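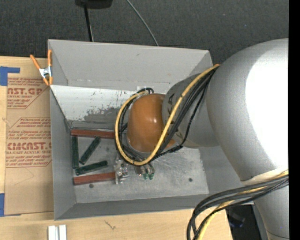
Moving out of a rented flat: do I have to sort out the marks on the walls myself?

Posted in Home and Renting, 9 June 2026

I am leaving a one-bedroom flat after five years and I am trying to work out what I should repair before the check-out inspection. The tenancy agreement says I must hand the place back "in the same condition, fair wear and tear excepted", and the letting agent has not been much help in saying what that means.

The main problems are these. The hallway has a long scuff at shoulder height where people have brushed past with bags. The bedroom has 2 holes from a shelf I put up (with permission, I have the email). The living room has faded behind where the sofa was, so there is a darker patch the shape of the sofa back. The kitchen is fine apart from a stain above the hob that will not shift.

I was told the flat was painted just before I moved in, in a shade called Gruvmont, which the agent says is an off-white from the Flastach range. I found half a tin of it in the cupboard under the sink but it has gone thick and smells odd. The deposit is 2000 and I have already heard from a neighbour who lost 300 for "redecoration" after a shorter stay than mine.

Should I repaint the whole lot, touch up the bad bits, or leave it alone and argue later? I have the keys until the end of the month and I can give up a couple of evenings, but I am not a decorator.

Remzi Altıntaş

Umut Gündoğdu
Reply marked as helpful

Don't repaint the whole flat. I let out a place for a while and I have also been on your side of it, and full redecoration after five years is not something most landlords can fairly put on a tenant. Paint has a working life. If they want to charge you for it they have to allow for how old it is, and by now there is not much value left in it.

Taking your list in order.

The scuff in the hallway is wear and tear in most people's book. Wash it first with warm water and a small drop of washing-up liquid on a soft cloth. Do a test patch low down near the skirting board, as cheap matt emulsion can go shiny if you rub it. If most of the mark comes off, stop there.

The shelf holes are the one thing I would fix. Permission to put a shelf up is not usually permission to leave the holes behind, so read the email again and see what it says about making good. Take the plugs out with pliers, or push them in a little way if they won't come. Fill the holes with ready-mixed filler, leaving it slightly proud of the wall. Let it dry overnight, sand it flat, then look at it with a torch held sideways to the wall. If it has sunk, fill it again. Deep holes nearly always need a second go.

The sofa patch you should leave alone. Fading from daylight is about as clear a case of wear and tear as you can get, and if you paint over it you will only make a new patch in a different colour.

The stain above the hob is the awkward one. Grease that has built up over time can be put down to cleaning, and cleaning is your job. Try sugar soap, made up as it says on the packet, and leave it on for a few minutes before you wipe. Rinse it afterwards. If there is still a yellow shadow after two goes, then I would take a photo of it and leave it.

Don't use the old tin. If it has thickened and smells bad it has gone off, and the smell can stay in the room for weeks. Even a new tin of the same shade will not match a wall that has had five years of sun. If you have to touch in over the filler, put it on thinly with a small roller, as a brush leaves edges that show.

More important than any of this - find your check-in inventory. Go round the flat with it in your hand and take photos of every wall, including the good ones. If the hallway was already down as "light marks" when you moved in, you have very little to worry about. If there was no inventory at all, the landlord will find it hard to show what has changed.

Lastly, check that your deposit is in a protection scheme. They all have a free dispute service and it is the landlord who has to prove the claim. You don't have to agree to a deduction just because the agent sends you a figure.

Dağdelen

just paint it all magnolia, thats what i did and got everything back. took me a weekend. landlords dont look that closely

Kolleo

I would not do what the person above says. If the walls were Gruvmont and you hand them back magnolia, that is a change of colour and they can charge you to put it back. My sister had this with a bathroom.

I agree with most of the long answer. One thing to add is to ask the agent for a pre-check-out visit. Not all of them do it but ours did, and she walked round and told us which things she would put on the report. It was the oven and the limescale on the shower screen, and she never mentioned the walls. We had been about to spend money on paint.

Also, get any answer in writing. When I moved out in December the agent told me on the phone that the bedroom was fine, and then it was on the report anyway. I had nothing to show them. We settled on half, but I should not have had to pay any of it.

Remzi Altıntaş

Thank you all. I have found the inventory and the hallway is down as "some scuffs to left side", so I will wash that and leave it. The email about the shelf says "please make good when you leave", so I will be filling the holes tomorrow. I have asked the agent about a visit before check-out and am waiting to hear.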